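Small thread about choosing paper cups for a party - I spent more time on this than I want to admit. 1/8

My sister-in-law's birthday is in June and I am responsible for the table. Everything is white: the table, the wall behind it. So the color must come from the cups. 2/8

I ordered from Plustum, the 100 pack with mixed colors. On the website the green looked like an olive. In my kitchen it is more like a lime with some yellow. I put one next to a gray one to see if they can live together. 3/8
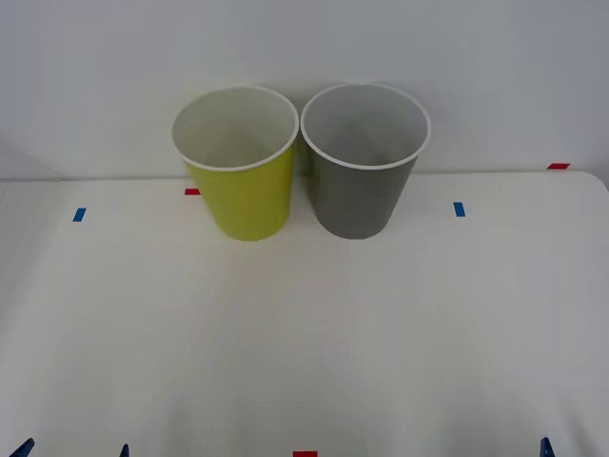

Do paper cups need to match the plates?
I think one shared color is enough. My plates are plain, so the cups can be a bit louder. 4/8

The gray I like very much. It makes the lime more calm. Both are the same size and the same shape, with a white rolled rim, so on the table they look like one family. 5/8

I also looked at Flanedis. Nice cups, but they sell only 182 in one box and we are 11 people. Even with children who take a new cup for every drink, this is too many. 6/8

One advice from my last party: write the names on the cups before the guests come. Pencil does not show well on the gray, so I will use a white marker. On the lime a normal black pen is fine. 7/8

Next I must decide what goes in the middle of the table. For now I keep a lot of white space there, because the cake is large and I don't know yet how large.

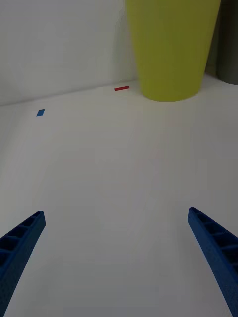 White table, white wall, still no cake.

If you have an idea for something low that doesn't hide the people on the other side, please write me. No candles - the children are small and very fast. 8/8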